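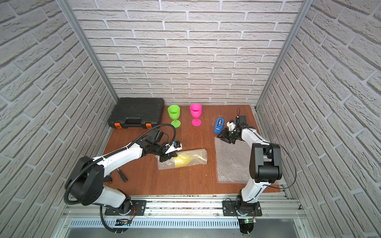

Minutes of the Fellby Household Chores Reading and Discussion Circle

Tuesday evening session, upstairs room, 7:00 p.m.

Present: Lingyun Xia (chair), Shuzhen Bai, Brayan Villanueva, Suqin Cui, Yufang Mao (minutes), and 17 guests and members, several of whom came straight from work and were very glad of the soup.

1. Welcome and last month's minutes

Lingyun opened by thanking everyone for coming out in such miserable rain, and by thanking Shuzhen for the soup. The September minutes were accepted with one correction from Brayan, who would like it recorded that he said a dishwasher is "the best robot in the house" and did not say it was the only one. I have fixed this in the file copy and I apologize to Brayan and, I suppose, to the dishwasher.

2. The evening's question: can machines pack up a kitchen yet?

Lingyun reminded us that we had agreed to take one chore at a time this winter, after the rather sprawling meeting on "housework in general" that ran until the building closed. The chore for tonight was wrapping breakables for a move. She had chosen it partly because she has moved house twice in three years and has opinions.

The picture at the head of these minutes was on the big screen through most of this item. It shows two robot arms at a wooden tabletop, with the left gripper down on something yellow in bubble wrap and the right one over a flat sheet of the stuff. Suqin asked everyone to look at it for a minute before talking, which we very nearly managed.

Brayan spoke first. He spent nine years at Zurken on the packing benches and now trains the new starters there, so we were lucky to have him. He said that people who have never packed for a living think the hard part is being gentle, and in his experience the hard part is the wrap itself. A cup keeps its shape while you think about it. A sheet of bubble wrap slides, springs back, clings to your sleeve and folds over in a place you did not ask it to. A new starter usually picks up the lifting in a morning and takes a good two weeks to get the wrapping neat and quick. He thought two arms was the right idea, as he cannot imagine doing it one-handed himself, one hand always being busy holding down what the other has just done.

Shuzhen wondered about the two plastic wine glasses standing at the back, the green and the pink. She said a stemmed glass is her idea of a proper test. You have to pad the stem so that it is as thick as the bowl, or near enough, and you can't simply roll the thing up like a sausage. She would start a learner on plastic ones too, and she would leave her mother's crystal in the cabinet until the learner had done a great many. There was warm agreement about this all around the room.

A guest asked how anyone could tell whether the yellow object had been wrapped well. Brayan said he couldn't say from a picture and wouldn't like to guess. At the bench he picks the parcel up, turns it over and gives it a small shake next to his ear. Suqin asked whether a machine could be given the same habit, and we had a very enjoyable ten minutes on what it is that a person feels for when they shake a parcel. Nobody could put it into words to Brayan's satisfaction, including Brayan.

3. Numbers from the shop floor

Lingyun had asked Brayan to bring a few figures so that we would have something to hold on to. He said that an experienced packer on his bench wraps 77 mixed pieces in an hour on a decent day, and that some 1000 pieces go across the whole bench in a shift. He was careful to say that these were his own bench's numbers and that another shop would give you different ones.

Suqin took up the question of speed from the household side. She doesn't much mind how slow a machine is at home. If it took all night to wrap the contents of one cupboard while she slept, she would count that as a fine bargain. What she would mind is having to get up and rescue it. Shuzhen said she would be happy if it did 90 percent of the cupboard and left her the awkward things, the teapot with the long spout being the first that came to mind. Brayan said that on a bench the leftover tenth is where the time goes, and that the two of them were describing very different jobs. This was felt to be a useful point and I was asked to write it down in full, so here it is.

4. What else a packing machine would have to do

Shuzhen drew up a list on the flip chart with help from the floor. I give it in the order it was called out, and there was no vote.

Find the end of the roll, which defeats plenty of humans.
Cut a piece the right size for the thing to be wrapped.
Tape it so that the person at the other end can get it open.
Know which things should not be wrapped together.
Choose the box, and put the heavy things at the bottom.
Write on the box.
Stop when somebody's cat gets in the box.

Lingyun observed that we had only one step of all this on the screen and that we should be fair to the two arms on that account. One step done over and over is how most of us learned our trades. She told us about her first summer at the laundry, where she folded nothing but pillowcases until the end of July.

Suqin then asked whether anyone present would trust a machine with their breakables today. After some shuffling the feeling of the room was: plastic, yes, and gladly; everyday mugs, perhaps, with someone nearby; anything inherited, no. Brayan abstained on the grounds that he doesn't trust most people with his breakables either.

5. Skeltine visit

Shuzhen reported that Skeltine are still willing to have a small group of us in to look at their sorting hall. They can take only a few at a time, and sturdy shoes are required. She has started a sign-up sheet and it is on the board by the stairs. Members who missed out on the last outing will go to the head of the line.

6. Any other business

The projector remote is missing again. If it has gone home in your bag, please bring it back, no questions asked.

Lingyun proposed folding fitted sheets as the chore for next time. Suqin was strongly in favor and offered to bring two fitted sheets and a clean tablecloth so that we can all have a try before we say anything rude about machines. Shuzhen would like it known that she can do it and is prepared to prove it.

Brayan will bring a roll of bubble wrap and some jars for anybody who wants to practice wrapping during the break.

Actions

Brayan: bubble wrap, jars, scissors.
Shuzhen: confirm a morning with Skeltine.
Suqin: sheets and tablecloth.
Yufang: circulate these minutes, add Shuzhen's list to the folder, return the soup pot.

The meeting closed at 9:10 p.m., and the last of us were out by half past.

Y. Mao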